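Clellton Refill Room – questions people keep asking

Updated in June by Kendra. Will tidy this up when there's time.

Where are you?
Cormier Street, side door, next to the bike rack. The front door is the tailor's. Please stop ringing the tailor.

When are you open?
8 in the morning until 2 in the afternoon, Monday closed. Last fill is fifteen minutes before we shut, the pumps need rinsing.

Do I need to be a member?
No. Anyone can fill. Members get a card and a bit off the price, that's all. Sign up at the counter, takes a minute.

What can I bring?
Any clean bottle or jar with a lid that closes. Glass, plastic, metal, whatever. Old shampoo bottles fine. Nothing that held motor oil, paint or bleach, even if you washed it. We will say no.

Does it have to be dry inside?
For laundry powder and soda crystals, yes, bone dry. For liquids a few drops won't hurt. Dish soap gets thin and stringy if there's a lot of water left in, so shake it out.

How do you charge?
By weight. Weigh the empty bottle, write the number on the tape, fill, weigh again at the counter. Forgot to weigh it empty? Ravinder can usualy match it with one from the shelf but don't count on it.

What's the biggest container you take?
4000 ml. Anything bigger doesn't fit under the taps and the scale gets weird.

Which products do you have right now?
Dish soap (plain and lemon), laundry liquid, hand soap, white vinegar, floor cleaner, soda crystals. Ullamell shampoo is back. Conditioner still waiting on the supplier – ask again next month.

Is the Pruva dish soap the same as before?
Same soap, new drum. Bit thicker. Use less.

Can I mix two products in one bottle?
No. Especially not vinegar and anything else. One bottle, one product, label on it.

My bottle leaks on the way home. Help?
Usually the cap. Check the thread is clean, old soap crusts up in there and it won't seat. Warm water and a toothbrush. If the cap is split we have a box of odd ones by the door, take what fits, no charge.

Can I fill a bottle that still has some in it?
Yes if it's the same stuff. Weigh it as it is, not empty, and write that number down. Don't top up soap that smells off – pour it out, wash, start again.

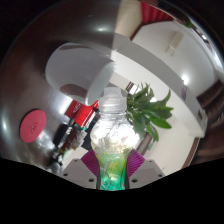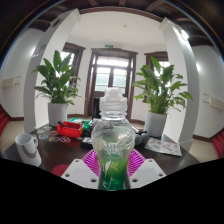

Clear bottle, green liquid in the lower part, cap on.

Do you deliver?
Not at the moment. Ravinder Sutherland did a few rounds with the cargo bike last year and the hill won.

I left my jar behind.
Probaly on the shelf under the window. We keep them until the end of the month, then they go in the free box.

Who do I call?
Extension 766, ask for Kendra Chan. Leave a message if it's busy, mornings are bad.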